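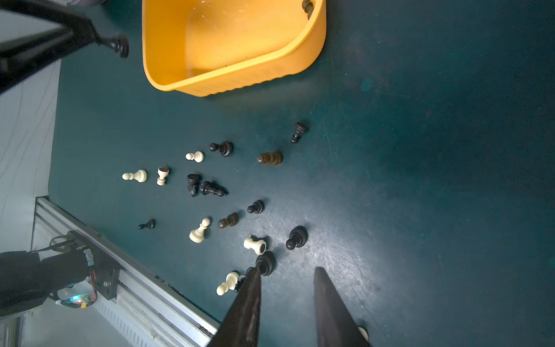
Figure 6. Wrist view with the pieces on the mat and the bin at the top.

6. Recording the chess piece task

This section explains how to record examples for the task "put the chess pieces in the bin". Before you start, please finish the calibration in section 5. If the calibration was made before the last change of the gripper fingers, make it again.

6.1 Prepare the mat

1. Put the yellow bin at the far side of the mat. The full floor of the bin must be reachable for both fingers.

2. Pour the pieces on the mat by hand. Do not arrange them. Pieces which lie on the side, pieces which stand and pieces which touch each other are all good for the training.

3. Mix black and white. The task text does not mention color, so the operator should not pick one color first. In the April recordings one operator took always white pieces first, and the model has learned this habit. Larysa Stelmakh had to remove 50 episodes from the set.

4. Open the Drorby recorder and select the wrist view. Check that you see both finger tips. If one tip is missing from the view, loosen the camera screw a little and turn the camera, then tighten.

Note: Black pieces on the dark mat can be difficult to see near the black fingers. If the preview looks too dark, raise the exposure one step before the session. Do not change it in the middle of the session.

6.2 Record an episode

1. Type your operator name and the task code 3427.

2. Move the arm to the start position with the fingers open. Press Record and wait for the tone.

3. Go down to one piece with the open fingers, one finger on each side. For a lying pawn, grip at the neck, between the head and the base. For a standing knight, grip at the base.

4. Close, lift, move over the bin and open. Release low over the floor of the bin. From a bigger height the pieces jump out.

5. Go back for the next piece. One episode is 14 pieces or less. If the mat has more, leave the rest for the next episode and do not empty the bin between them.

6. Press Stop only when the fingers are open and the arm does not move.

CAUTION: Keep hands off the mat while the recording lamp is on. If a piece rolls under the rail, press Stop first and pick it up after.

We use cookies to keep your manual settings and to count visits. By staying on this page you agree with our cookie policy. Accept / Manage choices

6.3 Partly filled bin

The model needs also examples where the bin has pieces inside. A new operator often records only with the empty bin, and then the model becomes confused when it sees a pile.

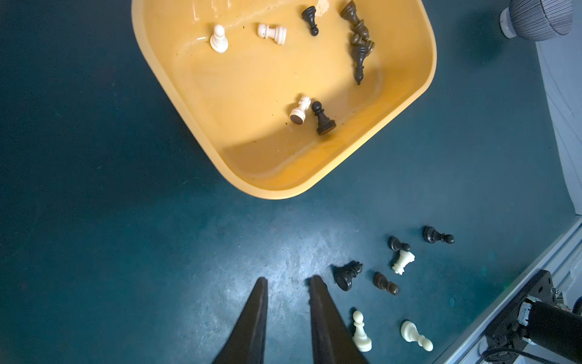

Figure 7. Pieces in the tray and on the mat, fingers open.

Start some episodes from such a state. Choose a free place in the bin for the release, and do not push the pile with the fingers. A failed grip is allowed. Try again in the same episode and mark it "retry" in the list, do not delete it.

6.4 After the session

1. Play the first and the last episode at normal speed.
2. Mark each episode as good, retry or bad.
3. Upload to the Vonora folder. Send the list to Lev Derkach before Wednesday.

If the upload stops at 14 percent, restart the recorder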